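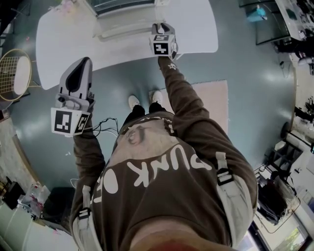

Mieke De Smet laughs when I ask about August. "Oh, the finger thing," she says, and pours us both more coffee.

She records demonstrations at Stillitz with a pair of hand-held grippers, one in each hand, a backpack on her shoulders (you get used to the straps, she tells me, but your neck never quite forgives you). The recordings go to Erkano, where they train robot arms to copy the moves. It was going really well, 166 recordings in the bag, and then the right gripper started lying!

"It closed on a cup and the data said it was still open," she says. "Not every time. That's what drove me nuts."

I wanted to know who caught it. She did, sort of. An arm at Erkano had squeezed a glass until it cracked, and a piece landed next to a technician's hand. He was fine, thank goodness, but they stopped the arm that same afternoon and called her.

"I felt sick. I went back through everything, two nights in a row, eating crackers."

The culprit was a loose screw in the finger linkage, so the jaw could slip by 3 millimeters. Erkano threw out 150 of the recordings and she had to do them over. Was she mad? "At the screw, yes!"

Now she opens and closes both grippers against a test block before she starts, and again after lunch. The arm got a force limit too, which she thinks it should have had from day one. I asked if Erkano agreed with that. "They do now," she says, and goes looking for the milk.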